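Ticket 833: Pre-order copies showing as "ships today" on the Lobo storefront
Opened by: Freya Wragg, Drelberg Books
Product: Nekero catalog, Plukex inventory add-on
Status: Resolved

Freya Wragg, 9:10 am
Hi all! First off, we love the new catalog pages. The long blurbs finally show in full, and customers keep telling us they can read the whole jacket copy on their phones. One snag though. Our hardcover pre-orders for February are all marked "ships today," and we don't have a single copy in the building yet. The paperbacks look fine. It's only hardcovers, and only the ones we added after the last Plukex update.

Nekero Support, 9:42 am
Thanks Freya, great detail! Could you open one of the hardcovers in Plukex and tell us what's in the "On sale" field and the "Stock source" field? Please also check whether the paperback of the same title is a separate record or an edition under the hardcover.

Freya Wragg, 10:05 am
On sale date is right. Stock source says "Distributor" on the hardcovers and "Shelf" on the paperbacks. They're editions under one title, which I adore by the way, so much tidier than the old setup where every binding had its own page and the reviews got split up.

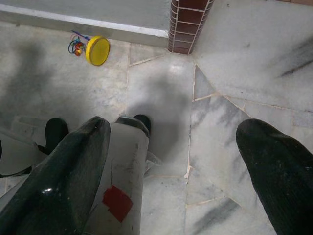

I also tried switching one hardcover to "Shelf" and saving. The storefront changed to "pre-order" within a minute or so! But when I ran the nightly import by hand it flipped straight back to "Distributor."

Nekero Support, 11:20 am
You've found it, that's a big help. The import is reading the distributor's warehouse count and ignoring the on sale date when the edition is a hardcover. We can reproduce it here on a test shop. Until the fix is in:

Go to Plukex, Import, Rules.
Turn off "Overwrite stock source."
Filter by Hardcover and set them all to "Shelf."
Clear the Lobo storefront cache.

Freya Wragg, 1:15 pm
Done! 452 records changed in one go, and I was dreading doing them by hand. All but 2 now say "pre-order." The two leftovers are signed editions, one a history title and one a collection of essays for our reading group.

Nekero Support, 2:30 pm
Signed editions have their own binding code, so the filter skips them. Search "Hardcover, signed" and repeat the same change. The import fix is live on your shop now too, so you can turn "Overwrite stock source" back on afterward.

Freya Wragg, 3:05 pm
Both fixed, import run again, and everything stayed put! We had 16 orders come in under the wrong label and I've emailed each of those customers with the real date. Please go ahead and close this. And if anyone is taking requests, I'd be thrilled to have a countdown on the pre-order pages!

Nekero Support, 3:18 pm
Countdown passed along to the catalog team. Closing the ticket.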